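Notes for the `sitting-corner` folder of the Godus household laundry and linen set. Last edited Oct 3, 2021.

# sitting-corner

This folder covers folding and laying out small cloths in a living room corner, away from the laundry and the kitchen bench. It has 994 entries. Each entry is one cloth, handled once, with a short text note and a colour label.

## What's in the folder

- `notes/` - one plain text file per entry
- `labels.csv` - colour, size class, start state, end state
- `room.md` - furniture list and where things usually sit
- `split.txt` - 300 entries held back for checking, the rest are free to use

## Size classes

| Class | Meaning |
|---|---|
| S | face washer or smaller |
| M | tea towel, hand towel |
| L | anything bigger, up to a bath towel |

If you can't tell the size because the cloth is bunched up, leave the field blank. Don't guess from the neighbouring entry. Darragh Keane went back over the first 100 and cleared a lot of M labels for this reason.

## Start and end states

Start state is one of `pile`, `crumpled`, `half-folded` or `flat`. End state uses the same words plus `folded`. A cloth that is still off the table gets `held` in the end column, whatever shape it's in. 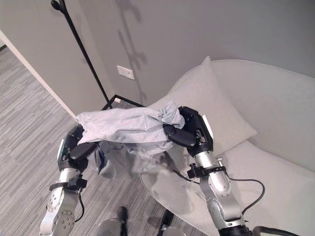

Colour labels were the biggest source of disagreement between Thanasis Karras and Darragh, and most of the fixes since the first version are there. We settled on a short list of plain names and a second column, `colour_2`, for anything that shows up in the folds. A pale blue-grey cloth with a darker blue fold hanging under it goes in as `blue-grey` and `blue`, even if the darker part might only be shade. Wrinkled cloth over the glass-topped table is harder again, as the glass also picks up the shadow of the fabric. Label the cloth only, never its shadow.

## Furniture

The names in `room.md` are the ones to use in notes:

- `side table` - round, glass top
- `armchair` - light grey, curved, high rounded back
- `cushion` - square, light grey, normally on the armchair
- `stand` - tall, thin, black metal

The old notes call the armchair "the Badora" and the side table "the Pistero". Those were our own nicknames and didn't mean much to anyone else, so they've been replaced. If you find one we missed, please fix it.

## Known problems

- 6 entries have a colour but no note. They're listed at the bottom of `labels.csv`.
- Cloths that started on the armchair are sometimes marked as starting on the cushion.
- `half-folded` was used loosely early on - treat it with care.
- Spelling of "grey" is mixed in the older notes. The labels are consistent.

## Changes

Next update is planned for November and will add the Baranauskienė folder, mostly tablecloths and napkins. It will need a fourth size class, so don't hard-code the three above.

Corrections can go to Thanasis. Include the entry number and the column.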